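Review: Otia hand-held gripper, for collecting demonstrations at home

Print this page | E-mail this page

16/10/2025

I've had the Otia for 43 days now and I'm still finding excuses to pick it up. The idea behind it is an old favorite of mine: skip the robot while you gather data, do the chore yourself with a two-finger gripper in your fist, and train the policy on what the gripper's own camera saw. You need one hand and a kitchen, and you can be recording before the kettle boils.

We gathered 2684 demonstrations in 20 homes, all of them table and counter chores. Chopsticks and spoons going into a holder, mugs going back where they live, that kind of thing. Then we trained one policy on the lot and ran it on our Dellberg arm in 3 kitchens it had never seen.

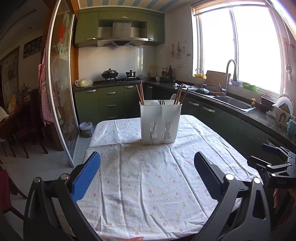 What won me over is how much the room matters. We also trained a policy on the same number of demos from our lab bench alone, and it fell apart the minute the tablecloth had a pattern. The one trained in real homes mostly shrugged it off (bright windows still bother it, and thin handles bunched together are hard for both). I'd read that variety of places beats piling up repeats, but seeing it on our own arm was a thrill!

The grip itself is lovely. Light trigger, no slop, and I could go a full hour before my thumb complained. My older Vik gave me maybe half that.

Gripes: the Stirov software that lines up the tracking drops a clip whenever you swing too fast, and it won't tell you until you're back at your desk. Slow down near corners and check your first few clips before you leave the house. I'd also like a second set of finger pads in the box.

I'd buy it again tomorrow. Next up is drawers, later in October if the arm behaves.

Print this page | E-mail this page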